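Convocatoria de participantes: historia oral del movimiento sindical en la industria conservera de Gondale

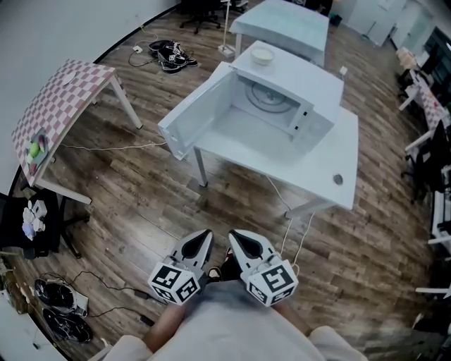 El Archivo Laboral de Gondale abre el plazo de inscripción para la segunda fase de su programa de historia oral, dedicada a la representación sindical en las plantas de Ikeda y Zistumow entre la constitución de los primeros comités de empresa y la firma del convenio comarcal. La primera fase se ocupó de los cargos electos y de los negociadores. En esta se busca el testimonio de afiliados de base, delegados de turno, personal de comedor y familiares que participaron en asambleas, colectas o cajas de resistencia. Interesan en particular las reivindicaciones menores, que rara vez constan en acta: la duración de la pausa, las taquillas, la ropa de trabajo, el derecho a calentar la comida en el centro. Un microondas blanco sobre una mesa, con la puerta abierta y un cuenco encima, es un equipamiento corriente; en Zistumow su instalación figuró como punto del orden del día durante dos ejercicios y acabó incorporada a un anexo del convenio de planta.

Objeto del estudio
El programa recoge entrevistas semiestructuradas para contrastarlas con el fondo documental de la antigua federación comarcal, compuesto por 2.271 expedientes ya catalogados. El fondo incluye actas, libros de cuotas, correspondencia con la dirección y propaganda electoral sindical. Presenta lagunas en lo relativo a los turnos de noche y a los contratos de temporada. La dirección científica corresponde a Hanne Vigfúsdóttir. La coordinación de entrevistas y la custodia de las grabaciones, a Paavo Kinnunen.

Perfil de los participantes
Se seleccionarán 30 personas que cumplan al menos una de las siguientes condiciones:
Haber trabajado en las plantas de Ikeda o Zistumow, con cualquier tipo de contrato, durante un mínimo de tres campañas.
Haber ejercido como delegado, suplente, enlace o interventor en elecciones sindicales de cualquiera de las dos plantas.
Haber formado parte de la dirección, de la oficina de personal o de los servicios médicos de empresa en el mismo periodo.
Ser familiar directo de una persona fallecida que reúna alguno de los requisitos anteriores y conservar documentación relacionada.
No se exige afiliación presente ni pasada. Se reservan ocho plazas para trabajadoras y trabajadores eventuales. Si no se cubren, pasarán al cupo general.

Desarrollo
Cada participante realizará una entrevista individual de dos horas como máximo, con una pausa intermedia, y una sesión posterior de revisión de la transcripción. Las entrevistas se harán en la sede del archivo, en la calle Claston. Quienes tengan dificultades de desplazamiento pueden solicitar que se realicen en su domicilio. Se graba únicamente audio, salvo consentimiento expreso para el registro en vídeo. Las entrevistas pueden hacerse en español o en inglés; para otras lenguas, indíquese en el formulario.
El guion se envía con antelación y consta de tres bloques: trayectoria laboral, vida sindical y relaciones con partidos e instituciones locales. Se puede declinar cualquier pregunta sin dar explicaciones.

Compensación
La participación no está remunerada. Se reembolsan los gastos de transporte público previa presentación del billete y el kilometraje en vehículo propio conforme a la tarifa interna del archivo. Los participantes recibirán copia de la grabación y de la transcripción definitiva.

Protección de datos y cesión
Antes de la entrevista se firmará un documento de consentimiento con tres niveles de acceso: consulta abierta, consulta restringida a investigadores acreditados y reserva temporal. El nivel elegido puede modificarse por escrito en cualquier momento. Las menciones a terceros se anonimizarán en las versiones de consulta abierta. La documentación personal aportada se digitaliza y se devuelve, salvo donación formalizada aparte.

Inscripción
El formulario se recoge en la recepción del archivo o se solicita por correo postal a la atención de Paavo Kinnunen. Deben constar nombre, datos de contacto, planta, sección, años de trabajo y, en su caso, cargo sindical. No es necesario adjuntar justificantes en esta fase. El plazo permanece abierto hasta finales de diciembre de 2021. Las solicitudes recibidas después se incorporarán a una lista de reserva, válida hasta junio.
La selección atenderá a la distribución por planta, sección y tipo de contrato. Se comunicará el resultado a todos los solicitantes, admitidos o no.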